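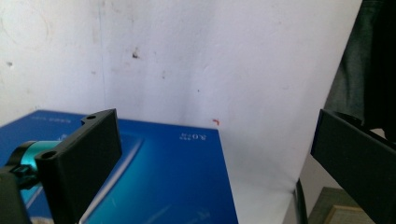
Kusum Sandhu wrote to us in August to ask whether a company that packs and stores other people's boxes needs a page about itself at all. She had been a customer for 2 years and had never looked at our website until she wanted the opening hours. We took the point and kept this short.

Mirkside Packing & Storage looks after boxed goods for households and small firms. We started with one unit on the Gundport road and now have 131 lockable bays in the same building. Most of what comes through the door is ordinary: board games, kitchen sets, shoes, school records, parts for machines that are still in use somewhere. It arrives in its own retail box or in one of ours.

Emiliano Domínguez runs the packing room. Before this he spent nine years in the returns department at Okoro, where he learned how boxes fail. Corners go first, then the lid. A glossy lid scuffs if it slides against another one, so we put a sheet of plain paper between them. Flat boxes are stored flat, five high at the most, with the heaviest at the bottom. Tall ones stand up and get a strap.

We don't tape directly onto a printed box. If it has to be held shut we use a paper band, and the tape goes on the band. Labels go on the band too. Collectors ask for this, but we do it for everyone.

The building is old and the walls take knocks from carts and crates. We paint in the spring, starting with the hallway. The roof was redone before we moved in and the bays are checked for damp every month.

Prices are by the bay, not by the box. A small bay is $23 a month and you can come and go during opening hours. Packing is charged separately – ask at the desk, or send a list and we will write back with a price. We collect from anywhere on the Gundport side of the river. We don't take food, paint, batteries or anything living.

Lists sent through the old Vonex form no longer reach us. Please use email.

Comments

dpruitt
Do you still sell the paper bands on their own? I bought a pack at the desk last year and have run out.

Mirkside desk
Yes, same size as before. Packs of 20.

Lorna K.
Stored my late father's train sets with you and everything came back with good corners. Thank you to Emiliano.

hallam_t
Are you open on 11th June? The sign on the door and the website say different things.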